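About Moynihan Ices

We make ice lollies, choc ices and one quite stubborn sorbet in a low brick building on the edge of Brevville, behind the tyre place. If you can smell warm rubber and vanilla at the same time, you've found us.

The firm began with a second-hand batch freezer and a belief that the British choc ice had been let down. You know the kind: a thin brown shell that slides off in one piece and lands on your shoe. We spent most of our first winter trying to make chocolate stay where it was put. The answer was a bit more cocoa butter and a slower dip, and it took us 293 batches to get there. We kept a tally on the cold store door, and the door has since been painted, much to the relief of whoever had to look at it.

What we make

The Moynihan Choc Ice is still the one that pays the electricity bill. Vanilla inside, dark chocolate outside, wrapped in foil that never folds back the way you found it. After that come the lollies: blackcurrant, lemon, rhubarb, and a ginger one that sells very well to people over 60 and to hardly anyone else.

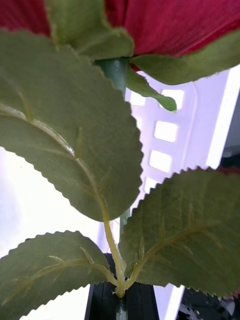
Then there's Skakurach, our sour cherry sorbet. The name was made up late one afternoon when we were tired and the label printer was waiting, and we've been spelling it over the phone ever since. It is sharp. Some shops asked us to make it sweeter, so we made a sweeter one, tasted it, and went back to the first. The sweeter one survives as a ripple in the summer tubs and has done rather well for itself.

We don't do a blue flavour. We're asked every July. Blue isn't a fruit.

How we make it

Milk and cream arrive before six in the morning, which is the worst thing about the job. Everything is heated, cooled and left overnight to think about itself, then churned the next day in batches of 90 litres. Fruit goes in as fruit, bought frozen for most of the year and fresh when there's a glut and the price drops to something sensible. Lollies are frozen in moulds and pulled out by their sticks, and the ones that break go in the staff freezer. There is a suspicion that more of them break in hot weather.

Our coatings are mixed on site. The newest is a crunchy malt shell for the Bakow bar, a caramel ice cream on a stick that comes in a box of four and takes up slightly more room in your freezer than you'd like. We tried a version with popcorn in it. It went soft in a week and tasted of cinema carpet.

Where to find us

Farm shops, corner shops, two theatres and the kiosk by the boating lake. The kiosk gets new flavours first, and its customers aren't shy. One spring we sent down a lighter lemon lolly and left a notebook on the counter for remarks. 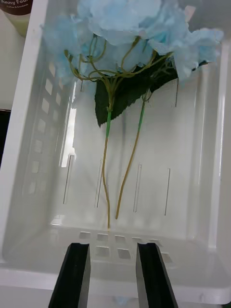 Bernadette wrote that it was fine if you liked sucking a cold window, and would we please put the old one back. She underlined "please". The old one was back by June, with a little extra zest, and the notebook has been noticeably kinder since.

We can't sell to you at the factory door, as there's no counter and the floor is usually being hosed. If your local shop doesn't stock us, ask them to ring. We deliver on our own van within an hour of Brevville, and further off through a wholesaler who is more punctual than we are.

Shops and cafés can order by the case, and mixed cases are fine. The smallest order is four cases, except in January, when we'll talk to anyone.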